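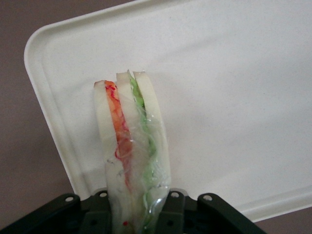 Wrapped sandwich in the Vuser gripper over the white tray, Clilton kitchen, September.

Vuser packing kit: progress report to Kanaan, second quarter of the trial

Summary

The kit can now pick up a wrapped sandwich and put it in a tray. We are aware that this is also true of most adults. The difference is that in the first quarter the kit could pick up a wrapped sandwich and put it in a tray as two smaller, flatter sandwiches, and we would like that noted as movement in the right direction.

What was done

Ranier supplied the replacement fingers in July, six weeks after the date on the order. They fit. The bolts supplied with them did not, and we bought our own (receipt attached, £3.40, and we will be claiming it).

We moved the grip to the bottom of the sandwich and turned the closing force down to the second-lowest setting. The lowest setting is described in the manual as "gentle" and is gentle enough to let go entirely.

The main test was 100 picks of the three-slice sandwich in clear film, taken one at a time and placed in a tray. The kit placed 70 of them in a state the Clilton kitchen would be willing to sell. Of the rest, most were dropped on the way over and a few were never picked up, the arm having carried a handful of air across to the tray with every sign of confidence. The target for this quarter was 60, so we are ahead, although we did set the target after seeing the first quarter.

Problems

Clear film remains the chief difficulty. It wrinkles, the wrinkles shine, and the software takes the shine for an edge. Dimming the lights over the bench helped the kit and annoyed the kitchen. A matt film has been ordered.

The Vuser manual runs to 138 pages and mentions food on one of them, to say that the fingers should be wiped afterwards. Ranier's support desk is polite and answers before noon or not at all.

Speed is poor. We have not put a figure on it in this report as we are still hoping for a better one.

Money

Spending is within budget, helped by the late fingers, which we could not be billed for until they came. The bread line is over. We ask to move the unspent training money across to it.

Next quarter

Repeat the test with matt film under normal lighting, then try rolls. Kanaan asked in the spring whether the kit would handle baguettes. We have measured how far the fingers open and will reply separately.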